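Ticket: Item descriptions cut short after saving
Product: Kotiver Lending, hosted
Opened by: Yaneth Rivadeneyra, Lâm Community Library of Things
Handled by: Benedito Rangel, Drellus support
Status: Resolved, with a grumble outstanding

Thursday, 09:14 – Yaneth
Since the July update our item descriptions stop dead after a couple of lines. The edit box still says "2000 characters remaining" when you open it, which I now take to be an expression of goodwill. The carpet cleaner listing ends at "Do not under any circumstances", and two members have rung to ask what.

09:52 – Benedito
Thanks, and sorry about the carpet cleaner. Could you tell me whether the text goes missing as soon as you save, or only when a member views the page? Please also try another browser.

10:20 – Yaneth
As soon as I save. Same in both browsers, same on my phone, same on the ancient laptop we keep for the label printer. I have also turned it off and on again, to save you a message.

11:05 – Benedito
Appreciated. I pasted a long description into a test account and it came back at exactly 255 characters. The box on the page allows 2000, but the column behind it was changed in the update and now holds 255. It throws the remainder away and reports "Saved successfully".

11:11 – Yaneth
It did say that. With a green tick.

13:40 – Benedito
Column put back to its old size on your account. New descriptions should save in full. Anything edited after the update will need restoring from backup, and I can see 59 of those. Please leave them alone until I confirm.

13:44 – Yaneth
I had already retyped 4. The tile cutter is some of my best work, so please don't overwrite it.

15:30 – Benedito
Restored 55 and skipped your 4. Could you check a few listings, including one from sports and games, as that category goes through the Postis import and has its own ideas?

16:02 – Yaneth
Carpet cleaner fine: "Do not under any circumstances use bleach." Pasta machine fine. Gazebo fine, all nine paragraphs of it. Sports and games also back to normal, down to the bit about wiping the rubber and not leaving it on a radiator:

Table tennis bat, red, striped handle. Sports and games.

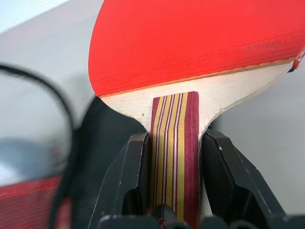 Closing notes

Cause: description column shortened during the July update. Fixed for this account, with the general fix to follow. The green tick has been raised as a separate ticket, at the customer's request and in the customer's wording.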